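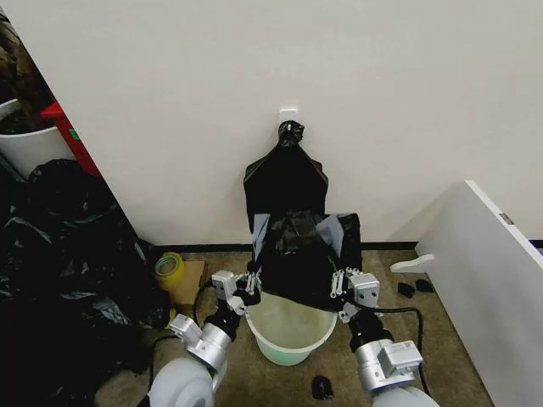 Laltholm project, manipulation work package
Minutes of the May progress meeting

1. Previous minutes
Approved with one correction: the Gunier controller was updated before the second batch of trials and not after it.

2. Bin liner task
Data collection for the bimanual liner task is complete at 200 demonstrations. Each begins with a spare bag on the wall hook and ends when the operator judges the liner to be seated on the rim. 18 demonstrations were excluded for operator pauses.

R. Zhong asked whether the end point was consistent between operators. It was agreed that it was not. The criterion will be rewritten as "liner folded outward over the whole rim" and the final segment of every demonstration relabelled.
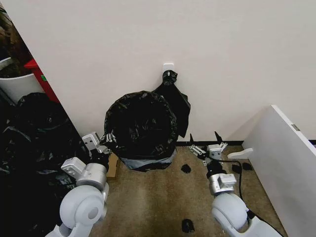
Fig. 1. Liner folded over the rim, both arms at the bin; spare bag on hook.

3. Segmentation method
The Magalhães splitter divides each demonstration at changes in gripper state. It performs adequately on opening the bag and poorly on the rim, where the fingers regrip many times in quick succession. Of 1746 segments produced, those shorter than 2 seconds will be merged with the preceding one and the policy retrained. No change to the network.

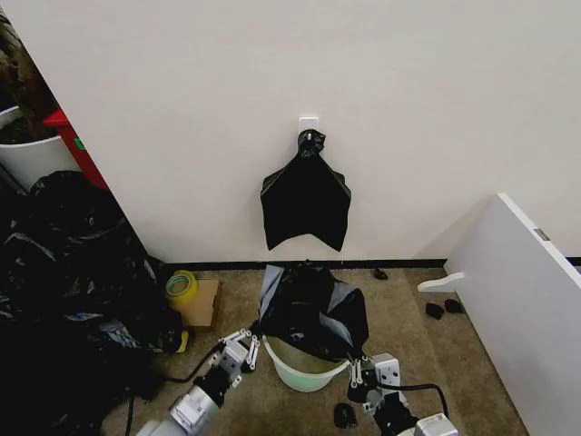

Armelle Renaud
Research Engineer, Manipulation

Item 3 continued. A. Renaud reported that black film against black film remains the main source of error in the depth estimate. Clukura masks help at the rim and do little inside the bag. A pale liner was suggested for comparison. Deferred until the retrained policy has been evaluated.

4. Actions
RZ: revised end criterion, circulate to operators.
AR: merge short segments, retrain, report success by phase.
AR: release the relabelled set internally.

5. Any other business
Lab access on Saturday to be requested through the usual form.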